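Search this site
Enter keywords
Go

About us

Print this page | E-mail this page

Paltetti supplies water testing and small-scale treatment services to private supplies, farms, holiday parks and village halls. The company trades from two sites. The laboratory and main office are at Trernbridge, and the stores and workshop are at Vodley.

What we do

Most of our work concerns boreholes, wells and springs that are not connected to the mains. We take samples, test them, report the results and, where treatment is needed, specify and fit the equipment. Typical installations include sediment filters, pH correction units and ultraviolet lamps. We do not drill boreholes.

The laboratory handles around 4,000 samples a year. The standard test covers bacteria, nitrate, iron, manganese, hardness and turbidity. Lead and pesticides are tested on request and priced separately. Samples for bacteria must reach Trernbridge on the day they are taken and should be kept cool and out of sunlight. Bottles are supplied by us and should not be rinsed before use.

Reports are sent by e-mail as a PDF — paper copies can be posted if asked for when booking. Each report lists the result, the limit that applies and the method used.

Service contracts

We look after 470 treatment systems under yearly contract. A contract visit includes a lamp change, sleeve cleaning, new filter cartridges and one standard test. Parts outside this list are charged at the current price. Visits to holiday parks are normally made before the season opens or from September onwards.
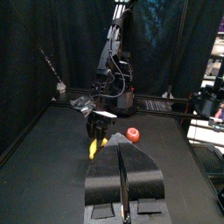 Gripper and black arm.

Sarkar range

Sarkar is our own range of filter housings, assembled at Vodley. Housings are sold with a spanner, a wall bracket and a spare seal. Cartridges from the earlier Sarkar range fit the present housings, but the seals do not — please quote the number on the lid when ordering.

Visiting and deliveries

The Trernbridge sample desk is open on weekdays. Vodley is open for collections by appointment only, and the yard is not suitable for articulated lorries.

Page last updated 11 May 2020

Print this page | E-mail this page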